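Akbridge café chain's 'smaller plate' plan leaves questions on the table

January 2019

Tahiri, the café group with branches across Akbridge, says it will move all its lunch customers on to smaller plates by June, and that the change will cut the amount of food scraped into its bins. The announcement came with a good deal of cheer and rather less in the way of evidence.

The company says it tried the smaller plates in one branch over the autumn and served 2288 lunches on them. Waste from those lunches, it says, was "well down". Asked how far down, a spokeswoman said the full results were still being looked at and would be shared in due course. She could not say whether waste had been weighed every day or only on some days, or whether anyone had weighed it before the trial began.

That last point matters. Without a figure from before, there is no way to know what "well down" is being measured against. Autumn is also a quieter time for the branch in question, which gets much of its summer trade from day trippers with children, and children leave chips.

Then there is the matter of price. A lunch at Tahiri will cost the same on the new plate as it did on the old one. The company says portions will be "right-sized" and that anyone still hungry may ask for more vegetables at no charge. It does not say the same of the pie, the fish or the lasagne. Customers who spoke to this site outside the Market Street branch had mostly not heard of the plan, and two of them said they already finished everything they were given and would have liked a bit more.

Tahiri has ordered 900 of the new plates from Tistus, a tableware supplier, along with mugs to match. The old plates, many of them bought only three years ago, will be "found a new home". We asked where. The company said talks were going on with several groups and that it would be too early to name them. If they end up in a skip, a scheme meant to reduce waste will have begun by making a fair amount of it.

Tistus, for its part, says on its website that smaller plates make people feel fuller. It gives no source for this. Claims of this kind have been going round for years, and the research behind them is mixed: some studies have found that people serve themselves less on a smaller plate, others have found little or no difference. In any case, Tahiri's customers do not serve themselves. The food is put on the plate by staff behind a counter, using scoops and ladles, and a cook who wants to serve less can do so on a plate of any width.

Colour comes into it too. The new sets are in pastel shades, chosen after advice from Modosex, a design agency which told the company that soft colours encourage people to eat slowly. Modosex surveyed 200 people for the work. They were shown cards with coloured circles on them and asked how each one made them feel. They were not given any lunch.

None of this means the plan is a bad one. Cafés do throw away too much, and a chain that wants to throw away less deserves a hearing. Staff at one branch said the bins behind the kitchen had been overflowing on Fridays for as long as they could remember, and that they would welcome anything that helped. One suggested offering a half portion at a lower price, an idea she said had been put to managers twice.

Akbridge Council, which has given Tahiri a grant of £786 towards food waste posters and leaflets, said it was pleased to support local firms in going greener. It has not asked for figures on waste as a condition of the money, though it said it would be "keen to hear" how things went – a rather relaxed way to look after public funds, even at this size.

Tahiri says a first report will be put up in its branches once the change is complete. It has not set a date, and would not say whether the report will include the autumn numbers. The Market Street branch is due to switch first, followed by the station kiosk, which serves most of its food in paper bags.
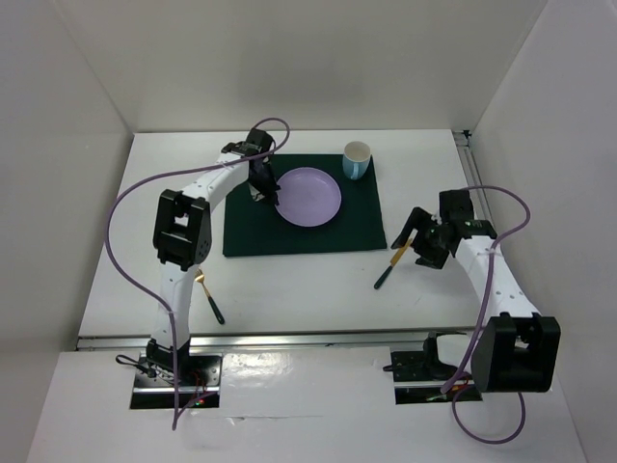 A lavender plate and light blue mug on a dark green placemat.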